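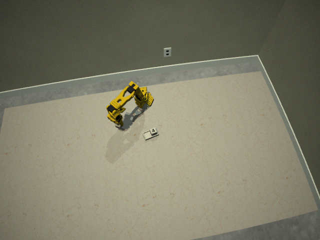

2/10/25 — Kellon gripper vs. the old Holub one, in sim. Spent most of today swapping the two on the yellow arm and trying to decide which one we bolt onto the real thing. Rodrigo wants the Kellon because the jaws are shorter and he's sick of the Holub fingers catching on tray rims (fair, I've cursed at them too). I had the arm parked with the gripper pointing down, tip just off the floor, and the little white tray sitting out past it with the number 4 block in the right-hand part. That leaves the left recess free for the drop, so the whole job is grab the 4, lift, slide over, let go. Sounds like nothing. Took me until lunch to get one clean run!

Kellon first. It closes fast and it's pretty forgiving if the wrist is a bit crooked, but on the way down the jaw body wants to touch the rim before the tips reach the sides of the block. I raised the approach by 9 mm and came in straighter, and that mostly fixed it. Two drops after that, both when I let the wrist turn late. Need to rotate to match the tray BEFORE coming down, not during. I keep relearning this.

Holub next, same start pose, same tray angle. Better reach into the tray, no rim trouble on this side, but the grip is mushy and the block swings when the elbow gets moving. Iker thinks that's my contact settings and he's probably right — I copied them from the Tivumgate setup and that one had rubber pads. Haven't touched friction yet, so don't take today's Holub runs too seriously.

Other stuff: shadows still come out with those stair-step edges close to the base. Doesn't hurt the grasping, but if we feed these renders to the camera side I'd like it cleaned up first. Iker says there's a resolution setting somewhere in Fletley, he'll dig it out.

Next: redo the Holub contacts, rerun both with the tray turned the other way, then try a block in the left recess. Rodrigo, please don't overwrite my start pose again, it's saved under kellon_park_2.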